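Grumness Home Demos: Questions We Get

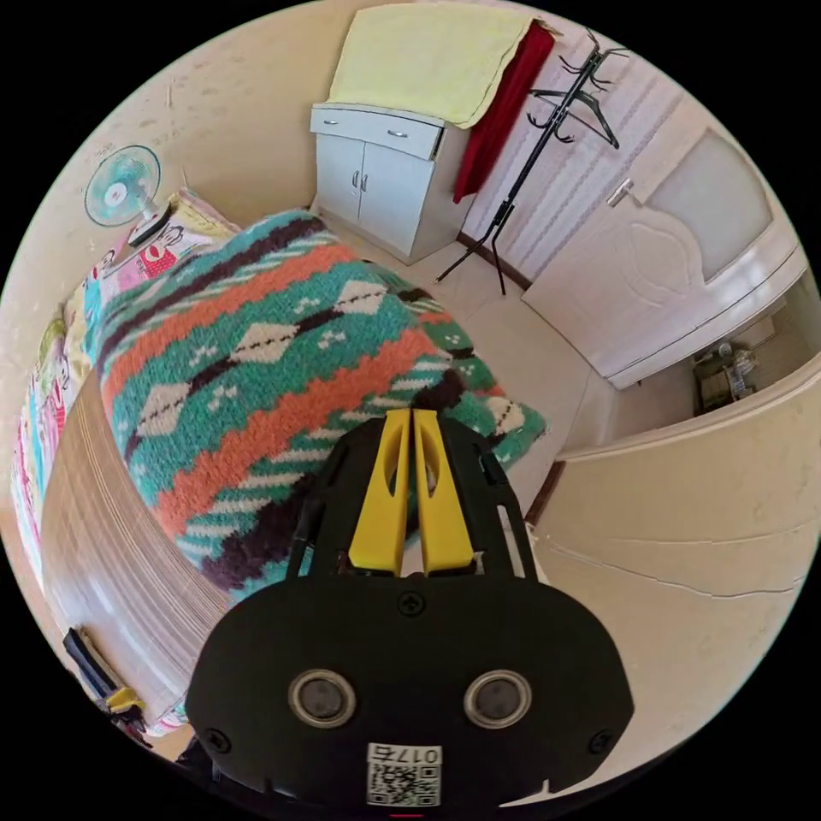
Do I need a tidy room?
No. A robot that has only ever met tidy rooms will be useless in yours.

How long is a session?
Fifteen minutes, then a break. Your wrist will have views on this by minute 14.

What counts as one demo?
Fingers open, do the task, fingers open again. Folding a blanket corner is one demo. Folding it, disliking it and refolding it is two, and Ziad Chidiac will ask you to pick the better one.

I dropped something. Start over?
Keep going if you can pick it up calmly. Recoveries are useful. Swearing is harmless but teaches the robot nothing.

Can I use my other hand to help?
Please don't. The robot at Gavcombe has one arm and gets discouraged.

Why not drive the robot by remote?
We do that too, on the Qudah rig. It is slower, and it won't fit up your stairs.

My upload is stuck at 2 percent.
Leave it overnight. If it's still there at breakfast, write to Wojciech Stępień and include your kit number.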